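Samstag, 29. Juni 2019

Eigentlich wollte ich heute nur schnell die dunklen Sachen zusammenlegen, bevor es draußen zu warm wird, und dann mit dem Rad zum See. Nun ja. Inzwischen ist es halb vier, der Kaffee steht zum zweiten Mal kalt neben mir, und am See war ich natürlich nicht.

Angefangen hat es damit, dass ich den großen Korb einfach ausgekippt habe. Das mache ich immer so, obwohl meine Mutter mir jahrelang gepredigt hat, man solle die Wäsche Stück für Stück herausnehmen. Bei mir wandert alles erst einmal irgendwohin, auf den Tisch, über die Stuhllehne, und mindestens ein schwarzes Teil findet immer den Weg auf den Holzboden. 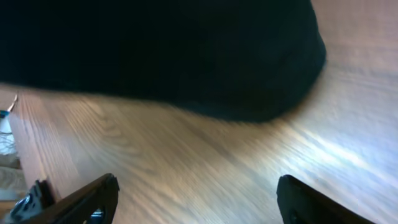
Kwame Amegashie, mit dem ich damals in der WG in der Nordstadt gewohnt habe, hatte für solche Tage ein eigenes System: erst alles Schwarze, dann alles Graue, dann das, was er »die Zweifelsfälle« nannte. Dunkelblau, das bei Lampenlicht schwarz aussieht, zum Beispiel. Ich habe ihn dafür ausgelacht und mache es heute selbst ganz genauso - allerdings nur bei Tageslicht am Fenster, sonst landen mir die Socken doch wieder falsch beieinander.

Zusammengelegt wird bei mir am Esstisch. Ein Bügelbrett besitze ich zwar, aber es wackelt, und der Tisch hat einfach die bessere Höhe für meinen Rücken. Früher habe ich ein altes Laken untergelegt, weil ich Angst um das Holz hatte. Das Laken ist beim letzten Umzug verschwunden, und seitdem geht es auch ohne. Kratzer hat der Tisch sowieso, und ich mag ihn damit fast lieber als neu.
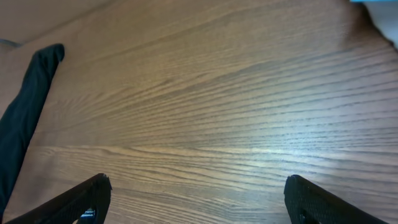 Wie bleibt dunkle Wäsche eigentlich möglichst lange dunkel? Am meisten hilft es, sie auf links zu drehen, kalt oder höchstens bei 40 Grad zu waschen und nicht in der prallen Sonne zu trocknen. Ein Flüssigwaschmittel hinterlässt außerdem weniger helle Spuren als Pulver, vor allem, wenn die Trommel recht voll ist.

Das mit der Sonne habe ich letztes Jahr im September auf die harte Tour gelernt, als mein liebster Pullover ein ganzes Wochenende auf dem Balkon hing und danach an den Schultern einen rötlichen Schimmer hatte. Getragen habe ich ihn trotzdem weiter, aber nur noch zu Hause und zum Streichen der Küche, und jetzt hat er eben auch noch weiße Punkte.

Die grauen Sachen hebe ich mir immer für den Schluss auf. Die weichen, ausgeleierten Teile, die man sonntags anzieht und abends nicht mehr ausziehen mag! Ordentlich falten lassen die sich kaum, also streiche ich sie einmal glatt, schlage die Seiten ein und rolle sie dann vom Saum her auf.
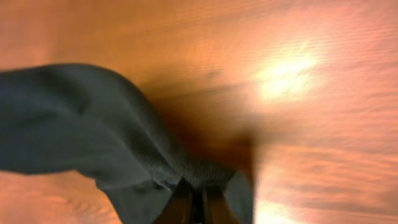

Bei allem mit Bündchen fange ich übrigens an der anderen Seite an, dann hält die Rolle besser zusammen und springt in der Schublade nicht gleich wieder auf. In die mittlere Schublade passen so 17 Rollen, wenn ich ein bisschen drücke, und für den Winter kommt noch die Kiste unterm Bett dazu. Die müsste ich auch mal wieder durchsehen, aber ganz bestimmt nicht mehr heute.

Jetzt liegt noch ein kleiner Stapel Zweifelsfälle auf dem Stuhl, und ich mache mir erst einmal einen frischen Kaffee. Vielleicht schaffe ich es morgen früh an den See.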